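I got to the Ranholm open day early, mostly because I'd guessed wrong about the parking, and Wellington Frota was already upstairs with a coffee, waving me over before I'd signed in. He runs the teaching side of the Grumirer project. I'd been emailing him since December to ask if I could come and watch, so it was nice to finally put a face to all those cheerful replies!

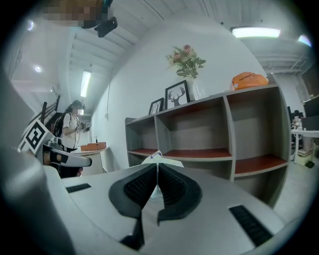

Hand-held grippers and coded markers, with the deer picture on the shelf

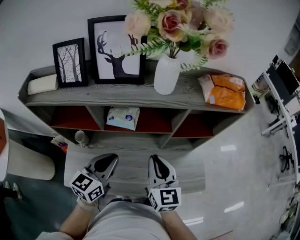 "People come in expecting a big arm bolted to the floor," he told me. "Then we hand them a pair of grippers and they look a little let down. Give them 10 minutes and they won't give them back."

I was one of those people, I'll admit it. I asked him why they'd bother having a person do the work at all, and he laughed (he gets this one a lot). "Because you already know how to pick up a cup. You've known since you were a baby. I can write code for a month and it still won't be as good as what your hands do without thinking. So we record your hands."

The black and white squares, he said, are how the system keeps track of where each gripper is. Cover one with your sleeve and the take is probably no good. He made me roll mine up.

Then it was my turn, and wow, I was slow. You lose all the feeling in your fingertips and you end up staring at everything like you're threading a needle. Wellington stood next to me and kept saying "smaller, smaller" every time I swung my elbow out. I asked how many takes they have so far. "Around 3,000 from this site. Peixoto has more, but they started before us." A good one of his own lasts 17 seconds. He was too polite to time mine.

What does he do with the bad ones? "Keep them, mostly. If you drop something and pick it up again, I like that. A robot is going to drop things too."

We talked for a while about Drosdale, where the next open day is planned, and whether they'll get a bigger room. He'd like one. He'd also like more left-handed visitors, and asked me twice if I knew any. (My sister, so I've passed along his email.)

I wanted to know when any of this ends up in somebody's kitchen, and he wouldn't give me a year. "Ask me about tidying a shelf," he said. "I can talk about a shelf all day. A kitchen has a stove in it."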